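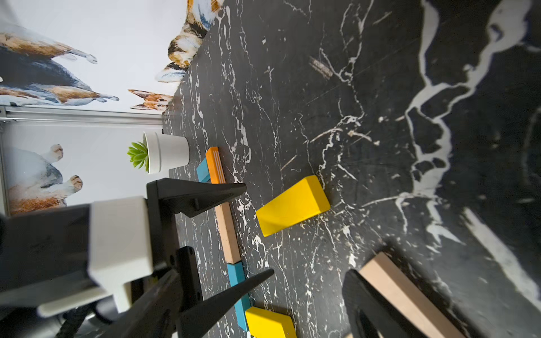
Nikow Press is thrilled to share that The Long Way to Valtumow, a new picture book by Reshma Xaba with paintings by Paavo Koskela, comes out on 25/09/2021. It is the first book Reshma and Paavo have made together, and the first title Nikow has put out for children under seven.

The story follows Latis, a stubborn young corgi who lives above a shoe repair shop and has never been past the end of her own street. When the mail carrier leaves behind a glove, Latis decides to return it herself. She rides a ferry, gets stuck in a garden gate, makes friends with a goose and ends up in the hill town of Valtumow on market day, where everyone is far too busy to ask what a small dog is doing with a glove.

Reshma started the book as a bedtime story for her two nephews, who kept asking for the gate part again. "I had the goose before I had the dog," she says. "Then I told it with a corgi one night and they both sat up, and I wrote it down in the kitchen before I could forget any of it. It was a terrible first draft! But the ferry is almost word for word what I told them."

Paavo came on board in May of last year, after Nikow editor Vilho Peltonen saw his sketches at a library sale and bought four of them on the spot. He works in watercolor on heavy paper and paints every spread at full size, so a change to the text could mean starting a whole page over. The market day spread was painted four times.

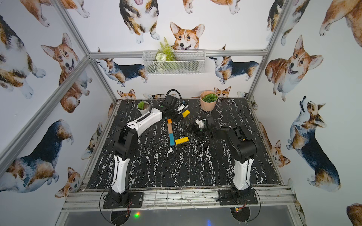

Watercolor corgis on white wallpaper, with a green succulent in a small round white pot.

"Corgis are wonderful to paint because so much of the dog is ears," Paavo says. "With a brush you get the fur almost for free if the paper is damp enough. Feet are harder. I spent one whole week on feet, and Reshma was very kind about it."

Young readers had a hand in things too. Anselmo Segura read early versions aloud to his first grade class at Savolainen School, and the children sent back pages of notes. They wanted more goose. They also thought the mail carrier should have a name, so she is now called Mrs. Pim, and she gets the last word in the story.

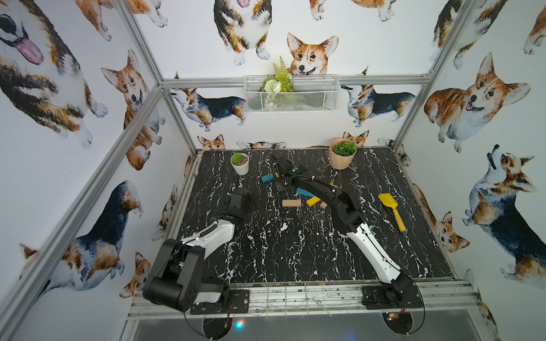
The first printing is 2000 copies, in hardcover, with a map of Latis's route inside the front cover. Nikow is also sending copies to public libraries that ask for one before launch day, and there is a set of large-print pages for group reading - handy for a teacher at the front of a noisy room.

The launch party is at the Savolainen School library and starts at 2 p.m. Reshma will read the whole book, Paavo will bring some of the original paintings, and there will be a paint table for children (please send them in old shirts). Entry is free and no booking is needed. Well-behaved dogs on leashes are welcome in the courtyard, where there will be water bowls and shade.

Review copies, interviews and sample pages can be requested from Esko Vuorinen in the Nikow Press publicity office. Please say whether you would like a printed copy or a PDF.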